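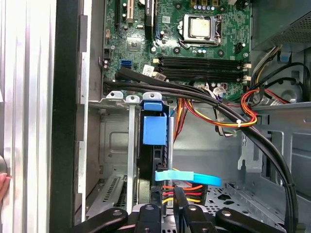
Cirico repair evening - minutes, Apr 16, 2019

Present: Roxana Agudelo, Percy Escobar, Uliana Kobzar and me (Kerstin Gerlach, typing as fast as I can). Brayan sent his apologies.

1. Old desktops. We spent most of the evening on these, lids off! Percy wants to keep any tower that starts up and strip the rest. I said fine, as long as the screws go in pots this time and not in my biscuit tin. Agreed.

2. Memory. Roxana has priced up second-hand sticks from Pimon and we can have a batch for 200 pounds. Uliana thought that was steep - she'll ring Amton first. 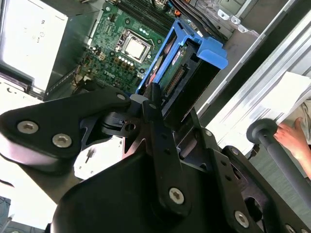
Processor, memory slots and the blue drive caddy, item 3

3. Hard drives. Long chat, this one. We all want drives wiped before any machine leaves us, and Percy will write up the steps on one sheet. I asked for large print, please.

4. Money. There's 233 pounds in the tin, so we can't do the memory and new screwdrivers. Left until we hear from Uliana.

AOB: Roxana still needs the Brinkmann shelf cleared. I'll bring boxes. Next big sort-out in October.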